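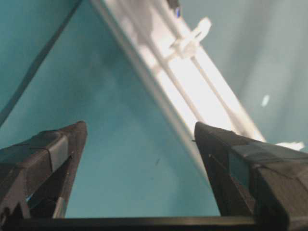

청록색

개요

청록색은 파랑과 초록 사이에 놓인 색을 두루 이르는 말이다. 영어권에서 터콰이즈, 틸, 시안이라 부르는 여러 색이 우리말에서는 대개 이 한마디 안에 사이좋게 들어와 있는데, 그러다 보니 같은 청록색을 두고도 어떤 사람은 맑은 바닷물을, 또 어떤 사람은 오래된 구리 지붕을 떠올리곤 한다. 파랑 쪽으로 조금 기울면 서늘하고 깊은 느낌이 나고, 초록 쪽으로 기울면 한결 부드럽고 풀 냄새가 날 듯한 인상을 준다. 이 글에서는 색의 이름과 안료, 염색, 그리고 생활 속 쓰임을 차례로 살펴본다.

이름

청록이라는 말은 푸를 청(靑)과 초록빛 록(綠)을 나란히 붙인 것으로, 이름만 들어도 어떤 색인지 짐작할 수 있는 친절한 낱말이다. 우리말의 '푸르다'는 예부터 하늘에도 쓰고 산에도 써 왔으니, 두 색의 경계를 굳이 날카롭게 긋지 않던 말버릇이 청록색이라는 이름과도 잘 어울린다고 하겠다. 터콰이즈라는 이름은 터키석에서 왔다. '터키의 돌'이라는 뜻의 옛 프랑스어가 그 뿌리인데, 정작 돌의 이름난 산지는 페르시아 쪽이었고 튀르키예를 거쳐 유럽에 전해지면서 그런 이름이 붙었다고 한다. 틸은 쇠오리를 가리키는 영어 낱말로, 이 새의 눈가에 있는 짙은 청록빛 깃털에서 색 이름이 나왔다.

안료

자연에서 얻는 청록색 안료는 구리와 인연이 깊다. 공작석은 초록, 남동석은 파랑을 내는데, 두 광물은 한 덩어리 안에 섞여 나오는 일이 흔해서 곱게 갈아 쓰다 보면 그 사이의 빛깔도 얻게 된다. 구리에 식초 기운을 쐬어 만드는 녹청도 오래도록 쓰였으나, 공기와 습기에 따라 갈색으로 변하기 쉬워 화가들의 애를 꽤나 태웠다. 19세기에 들어 산화크로뮴 계열의 비리디언과 코발트 계열의 청록이 나오면서 사정이 한결 나아졌고, 20세기에는 프탈로사이아닌 안료가 더해졌다. 이 안료는 착색력이 워낙 좋아서 흰 물감에 아주 조금만 섞어도 빛깔이 선명하게 살아난다.

염색

직물에서는 쪽으로 먼저 파랗게 물들인 다음 노란 물을 덧들이는 방법이 널리 쓰였다. 쪽물의 농도와 노란 염료의 종류에 따라 결과가 달라지므로, 같은 색을 두 번 내기란 여간 까다로운 일이 아니었다. 염색 마을 브론드빌(Brondville)에 전하는 견본첩에는 청록 계열로만 79가지 색이 실려 있고, 그중 53가지는 쪽물을 바탕으로 한 것이다. 나머지는 구리 매염을 거친 것인데, 한 장 한 장 넘기다 보면 옆 칸과의 차이가 어찌나 은근한지 한참을 들여다보게 된다. 체티아르(Chettiar) 공방에서 펴낸 목록도 이 견본첩의 분류를 그대로 따르고 있다.

생활 속의 쓰임

청록색은 눈에 잘 띄면서도 빨강이나 노랑처럼 다그치는 느낌이 적어 벽과 타일, 그릇에 두루 쓰인다. 수술복에 청록이나 초록을 즐겨 쓰는 까닭은 붉은색의 보색에 가까워, 오래 붉은 것을 보던 눈에 잔상이 덜 거슬리기 때문으로 설명된다. 도자기에서는 구리를 넣은 알칼리 유약이 맑은 청록을 낸다. 두노레오(Dunoreo) 가마의 타일이 이 방식으로 알려져 있으며, 75종이 넘는 무늬가 모두 한 가지 유약 바탕 위에 그려진다. 검덴(Gumden)의 옛 목욕장 벽에도 같은 타일이 남아 있다.

배색

주황이나 산호색과 함께 두면 서로를 또렷하게 돋우고, 모래색이나 크림색 곁에서는 한층 차분해진다. 조명의 영향도 많이 받아서, 노란 전구 아래에서는 초록 기운이, 흐린 날 창가에서는 파란 기운이 더 도드라진다. 벽지나 천을 고를 때에는 작은 조각을 얻어다가 아침과 저녁에 각각 비추어 보는 것이 좋다.

같이 보기

터키석
비리디언
쪽 염색
녹청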